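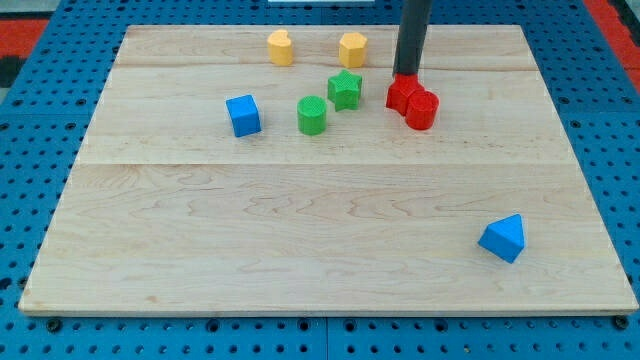
Kohei Noguchi asks whether the attendee list has to be imported before the webinar room is opened. It does. Names added after the room is open receive no joining link.

## 3 Setting up a training session in Dorna

**3.1 Create the session**

1. Sign in to Dorna with an organiser account.
2. Select **Sessions**, then **New**.
3. Enter a title. The limit is 160 characters, including spaces.
4. Choose the host site, Putberg or Yokoyama. The site sets the time zone for all reminders.
5. Select **Save as draft**.

> **Note:** A draft is not shown on the Dorside booking page.

**3.2 Import the attendee list**

1. Open the draft and select **Attendees**.
2. Select **Import** and choose a CSV file with the columns `name`, `email` and `group`, in that order.
3. Check the row total against your own file. A list of 378 attendees must show 378 rows.
4. Correct any line marked in red and import the file again. Lines already accepted are not duplicated.

> **Caution:** A single file may hold up to 3,772 rows. Rows past this limit are dropped without a warning. Split longer lists before importing.

**3.3 Open the room**

1. Change the session status from **Draft** to **Open**.
2. Wait for the status bar to turn green.
3. Send a test link to your own address and join from a second device.
4. Check sound, slides and chat.

If the test link fails three times, the account is locked for the rest of the hour. Set the status back to **Draft** before trying again.

Recordings are switched off by default. To switch them on, see section 5.2.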